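Communiqué de presse – novembre

Lelemar : la ressourcerie Staka rouvre, avec un atelier de vannerie

Réouverture à 9 h, entrée par la rue des Tanneurs. 500 m² de plain-pied, meubles, vaisselle, textile, petit électroménager testé. Et du neuf : un atelier vannerie et osier, en partenariat avec Lutby, fournisseur de brins bruts et teintés.

L'an dernier, 1068 objets en osier sont passés par la ressourcerie. Trop de paniers finissaient encore à la benne pour une anse cassée – l'atelier doit y remédier. Places limitées à 15 par séance, inscription obligatoire à l'acceuil. 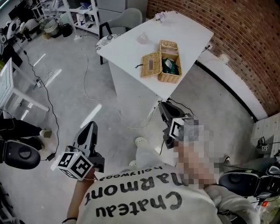
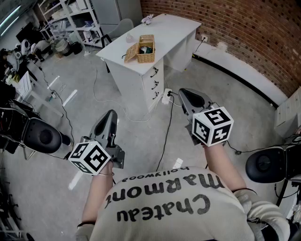
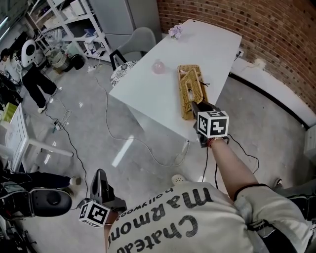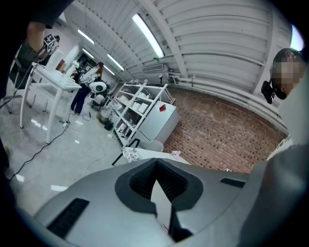 Faut-il apporter son propre matériel pour l'atelier ?
Tout est fourni sur place, brins, sécateurs et poinçons compris. Venir seulement avec l'objet à réparer, propre et vidé.

Côté dépôts : tous les matins jusqu'à midi, meubles sur rendez-vous. Pas de matelas, pas de peinture. Collecte à domicile possible dans Lelemar et à Were, secteur gare compris. Parking vélos devant, voitures derrière le bâtiment.

Pendant toute la semaine de réouverture, remise de 50 % sur la vaisselle et les livre. Paiement carte ou espèces, chèques refusés.

Visite presse à 11 h, la veille de l'ouverture. Merci de confirmer par retour de mail au service communication de Staka.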